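Zastthorpe Reading Room: The Big Sort-Out

Every building in Zastthorpe has a back room, and ours has been filling up since the roof was mended. The plan, drawn up over tea by Jahangir Marikar, was to empty it, wipe everything down, decide what deserved to live and put that back on the shelves. The plan fitted on one side of an envelope. The room did not.

We started in February, because the heating was on anyway. Tadeusz Sikora brought the ladder and strong views on the correct way to fold a dust sheet. The rest of us brought gloves.

Grey, and a good deal of it

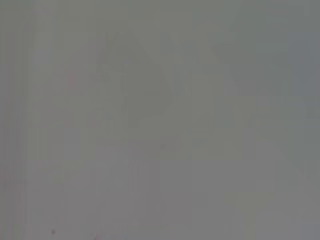 The first hour went on arguing over what counts as rubbish. A jigsaw of the harbour at Grusitz, 1,000 pieces according to the lid, was declared complete by one party and a disgrace by the other. It has gone to the sale table with a note saying "probably". The lid alone is worth the money if you like cranes.

The tins came next. People give tins to a reading room the way they give marrows to a neighbour, and with the same quick exit. Most had buttons in. One had a smaller tin in it, which had buttons in. Buttons are now all together in the old Himeo sweet jar, and if you sew, please come and take a handful, or the jar.

We kept 2 card tables and let the third go to a good home. It had a leg that folded when it felt like it, usually during whist.

Paler in the middle, darker towards the sides

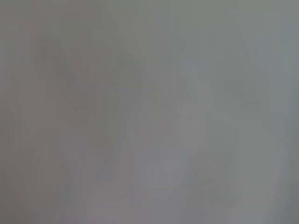
By four o'clock we had reached the cupboard with the curtains. There are 7 pairs, all donated by the El Ouafi family when they moved to a house with blinds, and all too long for any window we own. Tadeusz folded the lot. Jahangir refolded one pair and was asked to go and put the kettle on.

The shelves are now labelled: Games, Kitchen, Christmas and Other. Other is already the fullest. Anyone looking for the hand bell should try Kitchen, and anyone looking for the good scissors is asked to check at home first.

Still wanted: a lidded crate for the Christmas lights, and the key to the bottom drawer of the desk. The drawer rattles when you shift the desk, so we assume it's buttons.

The sale table stays up in the hall until the end of the month. Prices are on the stickers. Where the sticker has come off, make Jahangir an offer and stand your ground.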